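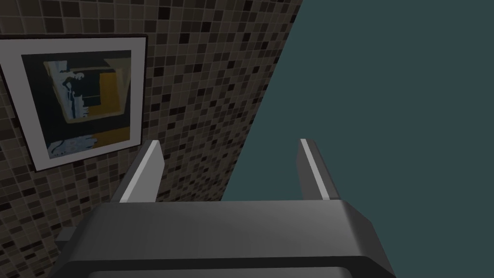 Judon is a setup package for simulated robot cells, and I have been using it to configure and maintain one cell with a Stirkier two-finger gripper. The work covered here is the wrist view: mounting the virtual camera, setting the finger travel and keeping both in agreement with the model files. My reference pose has the fingers open with nothing between them, the left tip over the mosaic tile and the right tip over the plain teal surface. The tile is useful for judging lens settings, as a wrong field of view shows up early in the grout lines. The teal side is useful for the finger edge, which has to separate cleanly from a flat color.

Installation took 40 minutes, most of it spent on the mesh library. The gripper comes in as three parts (housing, left finger, right finger), and each part has its own origin. Check these before anything else. In the version I received, the right finger origin was offset along the closing axis, and the fingers met away from center. The fix is one line in the part file, followed by a reload. Mircea Hodoroagă documented the same correction in the Pascu user notes, with the sign reversed for the older export format.

Camera mounting is the strongest part of the package. The mount is a child of the palm frame, so it follows the wrist with no extra constraint. Position and tilt are entered as numbers, and there is a lock on each field. I set the camera back far enough to keep the top of the housing in view. That costs image area at the bottom, but it gives a fixed edge to compare against after every update.
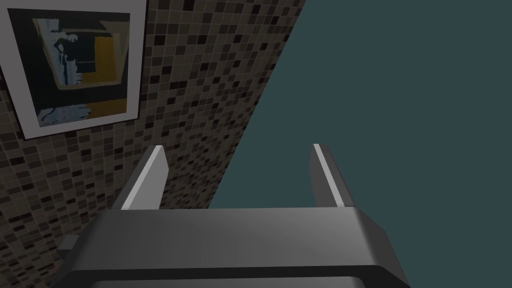 Does the calibration survive a change of gripper model?
The camera pose does, but the finger limits are cleared and must be entered again from the part file.

Finger travel is less well handled. The travel field accepts values past the mechanical stop and gives no warning, and the collision check runs only when the cell is saved. I ran 150 open and close cycles overnight and found the limits unchanged in the morning log. With the contact solver at its default step, the fingers vibrated at full close. Halving the step cured it and slowed the run by nearly 67 percent, so I use the shorter step for contact work only.

Routine upkeep is light:
Reload the part files after each library update.
Render the reference pose and compare it with the stored one.
Clear the texture cache if the tile looks soft at a steep angle.
Export the cell file to a second location.

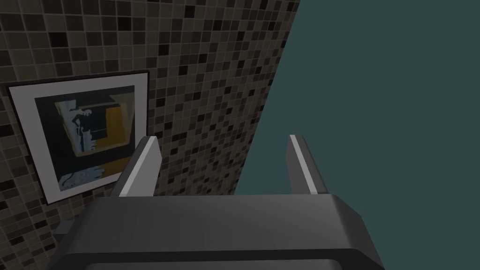

Wrist view with the fingers open, tiled wall and teal surface behind.

The manual runs to 185 pages and is accurate on file formats. It is thin on lighting, where I ended up copying values from a Fallia sample cell. Error messages give a part name and a line number, which was enough to trace every fault I had except the origin offset.

I would buy it again for camera work. For contact-heavy cells, wait for the June release, which is listed as adding a live check on finger limits.

Reviewed 25 February 2023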